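Re: [teleop-data] How many demos before the box task is worth training on?
4 min read

Hi all, and hi Hằng - sorry for the slow answer, I wanted to get through another stretch of collecting before I said anything I'd have to take back. 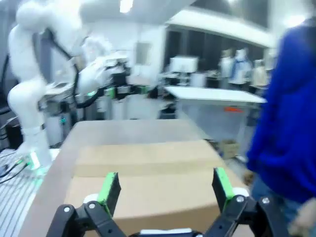 So, the short version is that I think we've all been asking for more episodes when what we need is more different episodes. I went back through everything we recorded in August for the Mustthorpe set, all 2291 of them, and a big chunk could be swapped for one another without the policy noticing. Same start pose, same approach, box square to the table every time. It's very pretty data and it taught the thing to do one very pretty motion!

Hằng Phùng wrote:

> We are stuck on the flat box pick. The policy trained on our first
> batch does fine when the box starts where we always put it, and goes
> to pieces if somebody nudges it a hand's width to the left. We have
> two operators and I could ask them for another few weeks of the same,
> but I'd like to know first if that will help. How many demos did you
> need before it stopped being silly? Also, do you keep the failed
> grasps or throw them out? Palma throws out everything that isn't a
> clean success and I can't decide if that is wise.
>
> One more thing: do you record with people walking around, or do you
> clear the room?

Taking these in order, more or less.

On the count. I can't give you a number that will hold for your setup, but I can tell you what moved ours. We stopped recording in long blocks. An operator used to sit down after coffee and do the same pick until lunch, and by the end they were basically asleep and every trajectory looked like the one before it. Now we do batches of 14 and then something has to change before the next batch: where the box starts, which way the seam runs, how high the arm is at the beginning, how far the fingers are open. It's slower. I complained about it for a week and then trained on it and quit complaining.

The seam thing is worth a word. If you always lay a box with the flaps meeting left to right, the model gets very attached to that line. I only caught it when I turned a box a quarter turn on a whim and the gripper rolled itself around to match the seam, then tried to grab the long side, which it can't span. It had learned "line up with the line" and we had never given it a reason to learn anything else. So rotate your boxes, and put in a few with tape or a label, or upside down with no seam showing.

On failures. Keep them, but mark them. I know Palma's reasoning and for plain imitation I'd agree you don't want the model copying a bad grasp. What we found useful is the part after the bad grasp, when the operator misses, backs off, lines up again and gets it. We cut the episode at the miss and keep the recovery as its own example. Dilruba Wanigasekara did the first 7 batches that way by hand in Enard, bless her, and then wrote a little script so the operator can tap the foot pedal at the moment things go wrong. If you want one change that costs you nothing, make it the pedal. I'll ask her if she minds me posting the script, it's short and a bit ugly.

What we do throw out:

- anything where the operator stopped to talk and the arm just hung there (the model will happily learn to hang there too)
- episodes with dropped frames on the wrist camera
- anything where a hand reaches in to straighten the box partway through

That last one hurts because everybody does it, me included. You see the box sitting crooked and your hand just goes. But from the wrist view the box moves by itself, and there's nothing in the action stream to explain it.

On people walking around. We don't clear the room, and I'd gently argue against it. We tried screens around the table at first and the policy trained behind the screens was a nervous wreck once they came down. Now the background is whatever it is that day: people standing close, other robots, monitors on or off, different lights. I do ask people to keep their hands off the tabletop itself while we're recording, and I make a note of who was at the controls, as styles really do differ. One of our operators comes in low and flat, another drops straight down from above, and if you mix them without a tag you can get an average of the two that misses everything.

Two things I still don't have a good answer for, so please chime in:

1. How do you all deal with labels for the start position? We use a grid drawn in Zakudo and type in the cell before each batch, and people get it wrong constantly. I'd love to hear from anyone pulling it from the overhead camera instead.

2. Finger pads. Ours wear, and the grip changes slowly enough that I don't trust early and late episodes to agree with each other. Do you swap on a schedule, or wait until it slips?

Hằng, if I were you I'd have your two operators do a few short batches with the box moved and turned before asking them for weeks of anything. Train on that, nudge the box left again, and tell us what it does. I'm happy to look at a handful of your episodes if you can share them, mornings are best for me.

Oh, and check your gripper zero at the start of every session. We lost an afternoon to that one and I'm still sore about it.

Back to top | Contact the list owner | Messages are copyright of their authors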